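Meet the Arkbridge Hand Gripper

By Noémie Tanguy

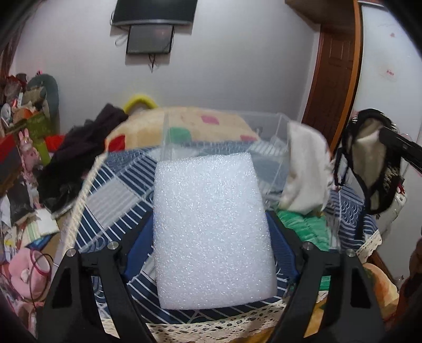

The two black fingers hold a block of white foam over a bed.

Can you pick up a sponge without squeezing it flat? For you it is easy. For a robot it is a hard job, and it needs many lessons.

Arkbridge makes a tool for these lessons. It is a gripper with two fingers, and a person holds it in the hand. A camera on the tool looks at the fingers all the time. The person picks up a thing, moves it and puts it down. Later, a computer studies the pictures and learns how the fingers should move.

Why foam? Foam is soft and light. If the fingers close too much, they press into it. If they close too little, it falls.

One lesson is not enough! A robot may need over 1000 of them, in many different rooms. A bedroom is a good place, with its pillows, bags and soft toys.

Schools can borrow the kit from Arkbridge for 7 days. In the box there are two grippers and 40 cards with small tasks. Children must use it together with an adult, and keep their own fingers away from the black ones.

New word: a gripper is the part of a robot that takes and holds things.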